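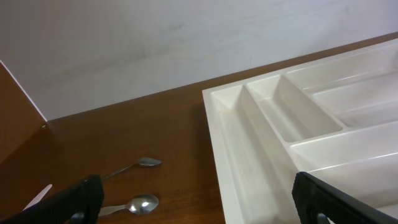
Yaryna Mykhailiuk
Member, Kitchen and Home

Drawer organizer is always sliding, how do you stop it?

Good evening to everyone. I hope I write in the correct section, if not please move me.

We moved to a rented apartment in December and the kitchen has a wide drawer under the counter. I bought a white plastic cutlery tray which is smaller than the drawer, because the size that fits was not in the shop. Now every time I open the drawer the tray stays behind, and when I close it the tray goes to the front with a big noise. The forks jump from their compartment into the spoons. My husband thinks it is funny. I do not think so, I am the one who sorts them again.

What I tried already:

A kitchen towel folded behind the tray. It works for two days and then it is flat.
Double-sided tape. It held well, but when I wanted to wash the tray I had to pull very hard and some of the drawer coating came off a little. The landlord did not see it yet.

I would like something that I can remove, and that does not leave marks. I also don't want to spend much. The drawer is 9 cm deep inside and the tray is lower than that, so the height is not a problem. There is a gap on the side and a bigger one behind.

Thank you in advance for your advice.

posted May 11, 2024 in Kitchen and Home, Drawers and Cabinets
1,716 views

Oana Stanciu
Regular member

Hello Yaryna. I had this in my old kitchen and in the new one also, so I can tell you what I do.

Buy a roll of the rubbery mat with small holes, the one people put under carpets. The drawer liner version is the same idea but costs more, at least in the shops near me. Cut it with normal scissors to the full size of the drawer bottom, not only under the tray. If you cut it only under the tray, the mat will travel together with the tray and you are at the beginning again.

Before you put it, wash the drawer and the bottom of the tray with dish soap and let them dry completely. In a kitchen there is always a thin layer of grease, also when you don't see it, and the mat does not grip on grease.

For the gap behind I would put a piece of wood. Measure from the back of the tray to the back of the drawer, and ask in a hardware store to cut you a strip with this length, a little shorter so it goes in easily. You need two of them, one at each corner. They stand there without glue and the tray cannot go back anymore. When you leave the apartment you take them out and there is no mark.

About the place where the coating came off, I would not touch it with anything strong. If it is small, the mat will cover it, but maybe it is better to tell the landlord yourself.

Valentin Ene
New member

just buy a bigger tray. the ones you can pull wider on both sides fit in any drawer

Marius Surdu
Regular member

I agree with Oana about the mat. I only want to add one thing for the wood: if you don't have a hardware store close, a cork works too. I cut 4 wine corks to the correct length and my sister Alina fixed them to the back of the tray with the removable putty for posters. The putty stays on the tray, so it does not touch the drawer. You must press it new sometimes, after washing.

Valentin, the extendable ones are good but please check the minimum width before you buy. Mine was too wide by a finger even when closed and I had to bring it back.

Also close the drawer slower :) I know it is not an answer, but with my drawer it helped more than I expected.

Yaryna Mykhailiuk
Member, Kitchen and Home

Thank you all. I will buy the mat first and measure for the wood pieces. We don't drink wine, so corks will be difficult.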